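What Is Clay, and How Does It Turn Into a Spoon?

Have you ever squished wet mud between your toes? Then you may have already met one of the most useful materials on Earth! Clay is a special kind of mud, and people have been making things with it for thousands and thousands of years. Bowls, bricks, roof tiles, flower pots and even spoons can start out as a sticky lump from the ground.

Clay things and plastic things can both be smooth and shiny, but they're made in very different ways.
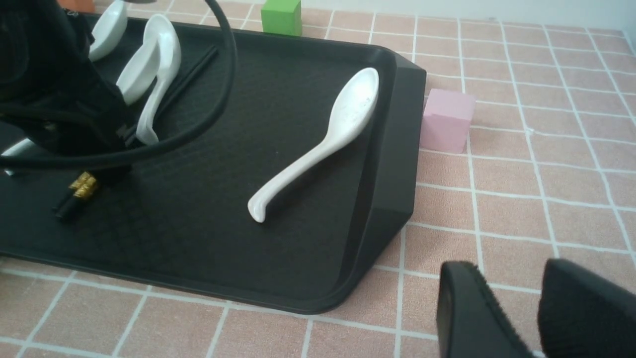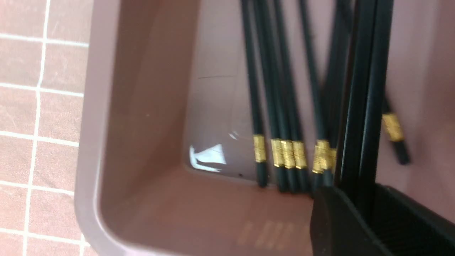
Where does clay come from?

Clay starts as rock. Rain, wind, ice and plant roots slowly break the rock into smaller and smaller bits, and water changes some of the minerals inside it. This takes a very, very long time (much longer than your summer holidays). The bits end up so tiny that you can't see a single one without a powerful microscope.

Each tiny bit is flat, a bit like a playing card. When clay is wet, a thin layer of water sits between the flat bits and lets them slide past each other. That's why you can push a lump of clay into a new shape and it stays put when you let go. Try that with dry sand!

Why is clay different colours?

Some clay is brown, some is grey and some is nearly white. Red clay gets its colour from iron, the same metal that makes an old nail go rusty. The whitest pottery of all is called porcelain, and the main ingredient is a pale clay called kaolin.

Potter Kagiso Ndlovu digs a little of her own clay from the creek bank behind her studio in Clornanlow. "It comes out of the ground grey and goes orange in the kiln," she says. "I've been doing this for years and I still get excited when I open the door!"

Into the fire

A pot that has only been dried is very fragile. Drop it in a bucket of water and it will slump back into mud. To make it strong, the potter has to fire it, and that means heating it in a super-hot oven called a kiln.

A kitchen oven might reach 250 degrees Celsius. A pottery kiln can go past 1200! In that heat the tiny bits of clay begin to join together, and the clay changes for good. It can never be squishy again. We call the new material ceramic.

The biggest kiln at the Endumik pottery works holds 113 dinner plates at a time, all stacked on special shelves. Reijo Ojala looks after it, and he has to wait until the next day before he can unload it. If hot pots cool down too quickly, they can crack.

What makes it shiny?

The shine comes from glaze. Before it's fired, glaze looks like runny paint. It has powdered minerals in it that melt in the kiln and turn into a thin coat of glass. So when you lick soup off a shiny ceramic spoon, your tongue is touching glass!

Glaze does a handy job, too. Some fired clay is full of teeny holes that soak up water. A good coat of glaze seals them over, so your hot chocolate stays in the mug.

Try it yourself: the clay hunt

You will need a trowel, a jar with a lid, some water and a grown-up.

1. Ask whether you're allowed to dig, then scoop up some soil from a garden or creek bank.
2. Half fill the jar with soil and top it up with water.
3. Put the lid on tightly and shake, shake, shake!
4. Leave the jar somewhere still overnight.

In the morning, look for layers. Sand and stones sink first, so they'll be at the bottom. The finest bits settle last, and some may still be floating and making the water cloudy. That's where your clay is hiding!

Words to know

Ceramic: clay that has been made hard by great heat.
Glaze: a glassy coating on pottery.
Kaolin: a pale clay used to make porcelain.
Kiln: a very hot oven for firing pottery.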